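Finavano Membership Plans and Features

Home > Dating > Products > Finavano

Finavano is a dating service for adults who want to meet people within driving distance. It runs in a web browser and as an app for phones and tablets. It is owned and operated by Mimwood, which also runs the Nautiyal events calendar. This page lists what is in each plan, what the features do, and how billing works.

Plans at a glance

Free: profile with up to 2 photos, local search, unlimited likes, replies to anyone who writes to you first.

Plus: everything in Free, up to 16 photos, first messages to any member, full list of people who liked you, read receipts you can turn off.

Plus Annual: same as Plus, billed once a year.

You can stay on Free as long as you like. There is no trial period that turns into a paid plan, and we don't ask for a card when you sign up.

Profiles

A Finavano profile has a short introduction, your photos, your general area and a set of prompts. You pick the prompts yourself from the full list of 57. Most members answer a handful. Prompts you skip don't show on your profile at all, so other people won't see a row of blanks.

Introductions can be edited at any time. Photos are reviewed before they go live, usually the same day. At least one photo has to show your face clearly. Group shots are fine as extra photos but can't be used as your main one.
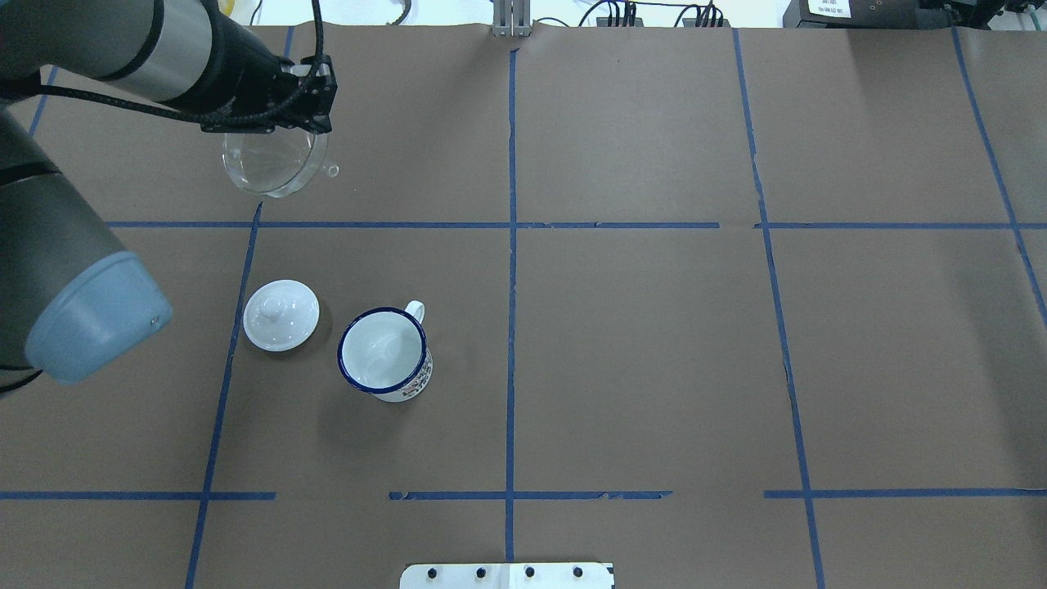

Your area is shown as a town or a part of a city, never as a street or a pin on a map. If you move or travel, change it by hand under Settings > Location. The app does not update it in the background.

Search and matching

Search filters are the same on every plan: age, distance, whether the person has or wants children, smoking, languages, and what kind of relationship they are looking for. Filters can be set to "prefer" or "must have." Preferred results come first and everyone else follows. Must-have results leave everyone else out. If your list is very short, try moving one filter from "must have" to "prefer" before you widen the distance.

When you like someone, they get a notice. On Free, the notice says that someone liked you and puts that person somewhere in your next set of profiles. On Plus, you see who it was right away. If both of you have liked each other, a chat opens on either plan.

Date ideas

Date ideas is a board inside the app where you can save things you would like to do with someone. Add a title, a few lines and a photo. Your matches can see the board and tap "I'd do that" on any card. Cards that say something definite get more replies than cards that say "dinner" or "drinks." Cooking at home is a popular one, though we suggest keeping it for a third or fourth date.
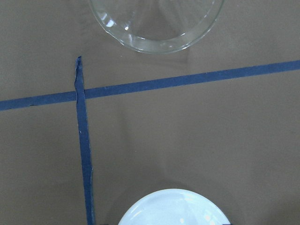
Each card holds one photo, and you can swap it whenever you want. The photo is cropped to a square on phones, so keep the main thing in the middle. A picture like the one on this page, with the glass bowl at the top and the white plate at the bottom, would lose part of both on a small screen. A plain brown background like that works well under the card title, which is printed in white. Don't put your phone number or address in the photo or the text. Cards with contact details are taken down.

Boards are off when you join. Turn yours on under Profile > Date ideas. If you have linked a Nautiyal account, you can also copy events from the calendar straight to your board. The card goes away by itself the day after the event.

Messages

Text messages can be up to 3,762 characters long, including spaces. Photos in chat are blurred until the person receiving them taps to open. Links are blocked in the first message and allowed after the other person has written back.

You can mute a chat, close it, or block the member. Closing a chat moves it out of your list and tells the other person it has ended. Blocking hides both profiles from each other and removes the chat from both sides. The other person is not told.

Duduleck check

Duduleck is our photo check. You take a short video of your face in the app and it is compared with the photos on your profile. Members who pass get a gray check mark next to their name. The check is free on all plans and has to be repeated if you change your main photo. The video is deleted once the check is done.

A check mark means the photos match the person who made the video. It does not confirm a name, age, job or marital status. Meet in a public place the first time and tell a friend where you'll be.

Billing

Plus is charged monthly on the date you signed up. Plus Annual is charged once, and we send an email before it renews. Prices are shown in your local currency at checkout, with tax included where that is required.

To cancel, go to Settings > Plan > Cancel. Your paid features stay on until the end of the period you have paid for, then the account goes back to Free. Photos beyond the Free limit are hidden, not deleted, and come back if you rejoin Plus. If you bought your plan through an app store, you need to cancel it there.

Requirements

Members must be 18 or older. The app needs a working email address and a phone number that can get text messages. One account per person.

Compare plans | Gift a plan | Safety tips | Contact support

Page last updated 22 December 2022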